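okay small thread on my week teaching a robot to clean up a hotel room, because a few of you asked what "teaching" even means here

1/ short version: I hold two controllers, the robot's arms copy my arms, and everything gets recorded. Do the same chore enough times and the model (hopefully!) picks up the pattern. We're calling this batch Drisside, after absolutely nothing, it was the next name on the sheet

2/ this week's chore is trash. Get the bag open, put stuff in it, keep it open. I figured bedsheets would be the hard one. Nope. Bags!! A bag has no shape until you give it one, and I can't feel the plastic through the controllers, so I'm going entirely by eye

3/ my first day I got 10 good runs out of 68 tries. I'd squeeze too late and the rim would slide off, or I'd pull one side too hard and tip everything back onto the carpet. My coworker on the Leite setup next door heard a lot of sighing
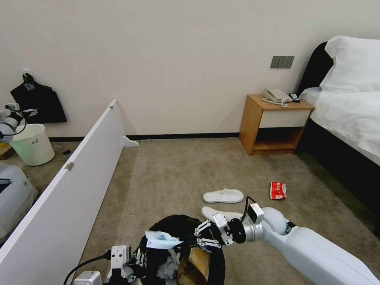
4/ what finally helped was slowing way down. I used to move like I clean at home, grab grab grab. Now I get one hand set on the rim, count to two, then bring in the other. Feels silly, looks great in the recordings

5/ also you have to mess up the room again after every run. Nobody puts that in the job ad lol. I have strong opinions now about how to crumple a snack wrapper so it looks like a person dropped it

6/ someone asked if bad runs get thrown out. Not all of them! If I fumble and then recover cleanly, we keep it and tag it. You want the robot to see what fixing a mistake looks like. If I fumble and just flail for 20 seconds, that one goes

7/ by Friday I was at 90 keepers for the week, which is a personal best. My shoulders are toast. I stretch between runs now like I'm warming up for a track meet

8/ next up is the Ollton list, so making beds and hanging towels. If anyone has driven arms like this with fitted sheets PLEASE tell me your tricks, I'm begging, I start Monday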